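The Case for Leaving the Bed Until Last
Opinion
Hjalti Eskildsen, Residential Services, Drekport
29 July 2021

The housekeeping standard now in use across our residences asks that every bed be cleared and made before any other work in a bedroom begins. The reasoning is familiar. A made bed gives the room an appearance of order, and a resident who returns halfway through the morning finds at least one thing finished. I supported this rule when it was adopted. I have since come to believe that it should be withdrawn for any room in which clothing is to be sorted, and I set out my reasons here in advance of the review planned for November.

Sorting clothes requires a broad, clean surface at a comfortable height. Most of our bedrooms offer exactly one. The desks are narrow and usually occupied, the chairs hold a few garments at most, and the floor is unsuitable for anything that has been washed. The bed is the only place where a person can lay out a jacket, a set of shirts and a blanket side by side and see what is there. To prohibit its use is to move the work to worse places.

My colleague Nest Ifans has put the opposing view to me with some force. In her judgment, a bed used as a table soon becomes a bed used as a closet. Clothes set down at ten in the morning are still there at night, when the resident moves them to a chair, and the following day they go back to the bed. She has managed the Jullton residence for 11 years, and I do not dismiss what she has observed. Her concern, however, is with work that is started and abandoned. The present rule does not address that. Residents who are told to keep the bed clear leave the pile on the chair from the outset, and it remains unsorted there.

There is also the matter of the cover. Several staff members have objected that laying outdoor garments on a bed is unhygienic, and on this point they are correct if the bed has been stripped. A top cover resolves the difficulty. It should be drawn up over the sheets and pillowcases before sorting begins, and it should be one that can be laundered often. Quilted and heavily trimmed covers are handsome, but they are a burden to wash and residents are reluctant to put anything on them. A plain cover in a medium color serves better. White shows every mark, and very dark fabric hides socks.

A word should be said for color in general. When our linens were last replaced, a proposal to issue everything in the same pale gray was narrowly defeated, and I am glad that it was. Sorting is a visual task before it is anything else. A person looking for one item in a heap finds it by color first, and only afterward by texture or shape.
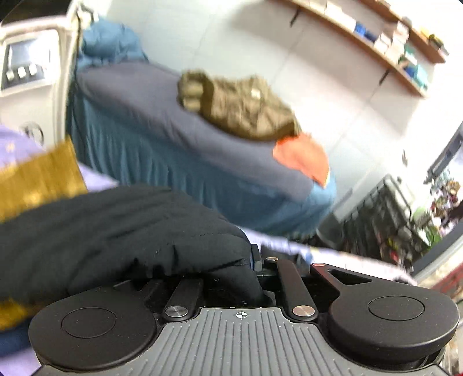

Bulky items deserve separate treatment. A padded jacket takes up the space of several folded shirts and conceals whatever lies under it. I would ask that such garments be dealt with first and hung at once, even if the remainder must wait. Lleucu Vaughan, who trains our new staff, teaches the reverse order on the grounds that small items are quickly completed and encourage the learner. That may suit a classroom. In a bedroom of ordinary size, it leaves the learner working around the largest object for the entire session.

Items that hang over the side should be lifted and folded before those in the middle. They are the ones most likely to slide to the floor, and where a bed skirt is fitted, small pieces can disappear behind it for weeks. I would keep the skirts all the same - they conceal storage boxes that residents are entitled to have - but staff should lift the hem and check beneath it before leaving.

I therefore propose that the standard be amended in one respect. Where clothing is to be sorted, the bed should be covered, used for that purpose, and made properly when the last garment has been put away. The person who begins the sorting should be given enough time to complete it. Written comments may be sent to Milagros Escobar at the Drekport office, extension 322, before the review.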